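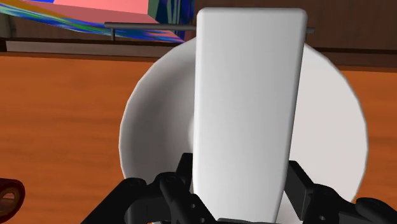 ¿En qué punto está el módulo de planificación de agarres al cierre de este periodo? Funciona de extremo a extremo en el simulador, con el planificador y el controlador de la pinza ya unidos en un solo ciclo, y queda pendiente afinar la percepción antes de pasar al brazo del laboratorio.

Informe de avance del proyecto Gretico
Para: Fundación Robles, programa de apoyo a software abierto
Preparado por: Maritza Urrego, coordinación técnica
31 ene 2018

Estimados amigos de la Fundación:

Antes que nada, gracias por la paciencia con la entrega de este informe y por las preguntas tan atentas que nos mandaron después del anterior. Las leímos en voz alta en la reunión del equipo y varias terminaron convertidas en tareas, así que verán que este texto les contesta unas cuantas, aunque no siempre en el orden en que las hicieron.

Lo que cambió desde noviembre

En noviembre les contábamos que el planificador y el controlador vivían en programas separados y que pasar una trayectoria de uno al otro exigía guardar un archivo y volver a cargarlo a mano. Eso ya quedó atrás. Kevin Ospina escribió una capa intermedia, a la que llamamos Esham, que recibe la trayectoria, la revisa y la entrega al controlador por tramos. Si a mitad de camino cambia la pose estimada del objeto, Esham pide un tramo nuevo y conserva los que todavía sirven. Nos llevó más tiempo del previsto – los relojes de los dos programas no coincidían y perdimos días enteros buscando el error donde no estaba – pero el resultado es mucho más cómodo de usar y, sobre todo, de depurar.

El segundo cambio es el cierre de la pinza. Antes mandábamos una orden de posición y esperábamos que los dedos llegaran; con piezas cuyos costados no son paralelos, un dedo tocaba antes que el otro y la pieza giraba. El bloque blanco, que se va angostando hacia un extremo, nos sirve mucho para estudiar justamente ese problema. Ahora el controlador vigila el contacto de cada dedo por separado, frena al primero que lo detecta y corrige la muñeca mientras llega el segundo. La corrección es pequeña y está limitada por configuración, para que un contacto falso no arrastre todo el brazo.

Las pruebas

Armamos una batería de 30 escenarios en el simulador, todos con una superficie de madera, objetos de mesa y variaciones en la colocación inicial. Con la versión anterior fallaban 9; con la actual fallan cuatro. Los revisamos uno por uno y en todos el origen es el mismo: la percepción entrega una orientación equivocada cuando el objeto y el recipiente tienen tonos claros muy parecidos, y el planificador, que confía en lo que le dan, calcula un agarre correcto para una pose que no es. Nos alegra que sea un solo problema, aunque reconocemos que es el más terco de todos los que tenemos.

Percepción

Hasta ahora separábamos los objetos por color y profundidad, dando más peso al color. Estamos invirtiendo esa relación y agregando una medida de confianza que viaja junto con la pose. La idea es que Esham pueda decidir no moverse, o moverse apenas para mirar desde otro ángulo, cuando la confianza sea baja. La primera parte está escrita y en revisión. La segunda existe como borrador y todavía tiene un comportamiento que no nos gusta: a veces pide mirar otra vez sin necesidad, y el brazo se queda dando vueltas alrededor de una pieza que ya conocía bien.

Herramientas

También dedicamos tiempo a Todness, nuestro visor de registros. Nos preguntaban si valía la pena tener uno propio, y la respuesta corta es que nos ahorra muchas discusiones: muestra en la misma línea de tiempo la pose estimada, el tramo en ejecución y el contacto de cada dedo. Le agregamos filtros por escenario y una vista para comparar dos corridas. La documentación sigue floja – lo sabemos – y Kevin ya empezó por la guía de instalación.

Lo que sigue

Para las próximas 6 semanas nos proponemos cerrar la revisión del cambio en percepción, repetir la batería completa y fijar una versión candidata para el brazo físico. Las primeras corridas fuera del simulador serán a velocidad reducida y con una sola pieza. Preferimos no comprometer una fecha para la demostración hasta ver esos registros.

No solicitamos cambios en el presupuesto. Solo les pedimos autorización para pasar las horas que no usamos en diseño de interfaz a pruebas, donde nos hacen más falta. Si les parece bien, basta con que nos respondan por correo.

Un abrazo de parte de todo el equipo,
Maritza Urrego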